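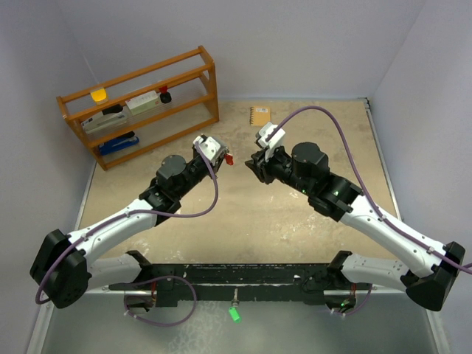

Section 4. Recording a relief contribution

Use this section to enter money that a council member has pledged from a ward allowance to a relief fund. You need a Cetow account with editor rights and the signed pledge letter as a PDF.

1. Sign in to Cetow and open Funds > Relief.
2. Select the fund. If the district is not listed, ask your office administrator to add it under Places. The Okero and Rothe districts are set up by default.
3. Click New pledge.
4. Choose the member from the list. The ward and the unspent allowance fill in on their own.
5. Type the amount in whole dollars, with no commas. A pledge of $4,000 is entered as 4000.
6. Set the purpose. Rebuilding and Emergency supplies go to different ledgers and can't be merged later.
7. Attach the pledge letter. File names can be up to 80 characters long.
8. Click Save draft, then send the draft to a second editor for approval.

Note: A pledge counts toward the public total only after approval. Until then it shows in gray on the fund page.

Caution: Do not enter the same pledge in both Cetow and Namo. Namo copies approved pledges overnight, and a manual entry there will be counted twice.

Changing or withdrawing a pledge

1. Open the pledge and click Amend.
2. Enter the new amount, or 0 to withdraw it.
3. Give a reason. This text is published with the fund report – leave out phone numbers and home addresses.
4. Attach the amended letter and save.

Pledges can be amended for 6 months after approval. After that, the entry is locked and the change has to go through the finance office.

Caution: Year-end closing runs in March. Drafts not approved by then are deleted along with their attachments.

2 comments

ward_clerk: Step 4 shows a blank allowance for members who changed wards. Is there a fix?

tallgrass: Same thing for us in Rothe. Clearing the old ward under Members and saving again brought it back.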